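Home > Makers and Small Workshops > Robotics and Automation

Budgeting for a hand-held gripper setup, what am I forgetting?

Posted by sevholm_shed

Hi all, hoping someone who has been through this can save me from myself. I help run the workshop at Sevholm, we're a tiny outfit doing grasping data for a couple of paying customers, and I've been asked to put together a shopping list and a budget before the end of May. We've been getting by with hand-held grippers on a white bench, picking up household bits and pieces. Bottles mostly, at the moment.

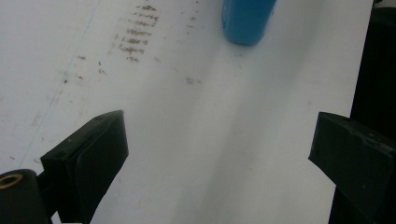
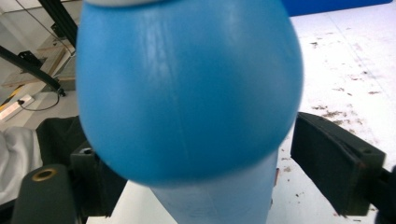 Fingers open in the first, and round the blue bottle in the second.

So! The number I've been given is $2,000, and that has to cover a second gripper, spare finger pads, something better for a bench top and whatever else I haven't thought of. I've had one quote so far, from Flullow, at $622 for a gripper with one set of pads in the box (freight extra, and they couldn't tell me how much extra, which I found a bit rich). Kwofie do one as well but I'm still waiting on a price and it's been a fair while now.

What I'm stuck on:

Do I buy two of the cheaper grippers and have one sitting there as a spare, or one better one and hope? My boss likes the second option because it looks tidier on the spreadsheet. I'm the one who'll be there when it breaks.

And the pads. How many sets does a normal person go through? I have no feel for it at all. The black ones get scuffed and I can't work out at what point scuffed becomes stuffed.

Also the bench. The white top picks up every mark going, little brown streaks and specks all over the place, and I don't know if I should be budgeting for a new surface or a bottle of spray and an old tea towel. Does anyone's customer care?

Cheers in advance, and sorry for the essay.

Ekua Akpalu

Oh, I feel this one. I did the same list for our place last year and got it wrong in a couple of ways, so have mine for free.

Buy two of the same. I'd go to the wall on this. We bought one fancy one, it was lovely, then a finger mount cracked and we all stood about drinking tea for 8 days waiting on the part. What that cost us in wages was more than a second gripper would have been, and I had to explain it in a meeting. Two identical ones also means your spares fit both, so you're only keeping one lot of screws and pads in the drawer.

On pads, I'd put aside enough for four sets and see how you go. We change ours when the face goes shiny or there's a dent you can feel with a fingernail. Marks and colour I ignore. What matters is whether it still grips a smooth bottle the way it did when it was new, so I keep one bottle that is only for checking (nobody is allowed to drink from it, there's a label and everything) and try it first thing each morning. If it slides, new pads. Write the date on the packet when you open it and after a few months you'll have your own number, which will be better than mine.

Bench top: don't spend big! Get a plain white sheet cut to size and screw it down over what you've got. Ours was $50 from the offcuts bin and when it gets too grotty we flip it over. Do ask your customers though. One of ours wanted a spotless background and wrote it into the job, another told us a bit of mess was better for them. If they haven't said, get it in an email before you buy anything.

Things you have probably forgotten: freight (you've spotted that one), chargers and cables, a decent case so they aren't rattling around in the ute, and a box of objects. The objects add up. You'll think you can raid the kitchen and then somebody wants all their mugs back.

If it were me I'd have the two Flullow grippers at $622 each, then pads, then freight, then the bench, and whatever's left is objects. Leave a bit over and don't tell your boss what it's for.

navasum_nights

Just buy the dear one. You get what you pay for.

benchrat

Agree with Ekua on two the same, but I'd ring Kwofie before ordering anything. They're hopeless on email and quite good on the phone, and when I rang they threw in spare pads without me asking. Might not happen for you but it's a free call.

One more for the list, check the warranty wording on the fingers specifically. On mine the body was covered and the fingers were down as consumables, same as the pads, so when I bent one that was on me. It's in the small print near the back. Ask for the price of a single finger while you've got them on the line, and if they'll only sell you a pair, put the pair in the budget.

And on tops, go matte if you get a choice. I bought a gloss one and spent the whole winter moving lamps around.

sevholm_shed

Legends, thank you. I'm going in with two the same and a line for freight. Will ring Kwofie tomorrow morning. Ekua, I'm nicking the checking bottle idea.

Related threads
Second-hand grippers, worth the risk?
How do you store spare finger pads?
Cheap white bench tops that don't glare
Getting a freight quote before you order
What's in your object box?

We use cookies to keep you logged in and remember your settings. Accept / Manage cookies

Contact us | Community rules | Copyright Makers and Small Workshops | Back to top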